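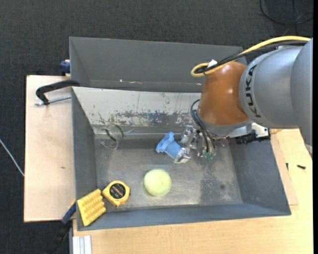 Surely a bin is just a bin, one reader of our first draft remarked, and wear on the walls can't have much to say about the parts that go in and out. We were delighted to get that comment, and this section is our answer to it.

June 29, 2023
Plovia Storage Study Group, Bemthorpe

4.3 What the walls and floor tell us

Open metal bins with sloping sides are among the most common containers for loose parts, and we think they deserve far more attention than they get. The slope is a lovely bit of plain design. A part set down near a wall tends to slide toward the middle, and a hand can follow the same slope down to reach it. The price is paid in paint. Every part that slides leaves a trace, and over the years those traces build up into a record that can be read with a flashlight and some patience.

Figure 3. Light blue plastic part with a lobed flange, held at a tilt in a grey metal bin. Note the flaked paint on the rear wall and the cloudy floor.

The rear wall in Figure 3 is a fine case. Dark patches show through the pale paint along its lower half, while the upper portion has thin vertical scratches. We read these as two kinds of wear: rubbing and knocking low down, where parts come to rest, and light scrapes higher up from things passing in or out. The floor differs from one area to the next as well, brighter near the front center and darker and mottled on the right.

Part shape matters too, and here the blue part is a treat. With a wide flange at one end and a narrower cylindrical body, it is the sort of shape we would expect to lie at an angle on a flat floor, propped on the edge of its flange. In our survey of 66 bins at the Ashworth and Joluvthorpe stores, 19 had held mostly flanged parts, and 18 of those showed short curved marks on the floor. Bins used for plain rods showed long straight ones. We had hoped for a pattern and were thrilled to find one this clear!

We can't yet separate marks left by parts from those left by cleaning. A second round of surface rubbings, planned for December, will cover the same bins after a season of dry brushing only.

Last updated: June 2023
Contact: Plovia Storage Study Group | © Plovia | Back to top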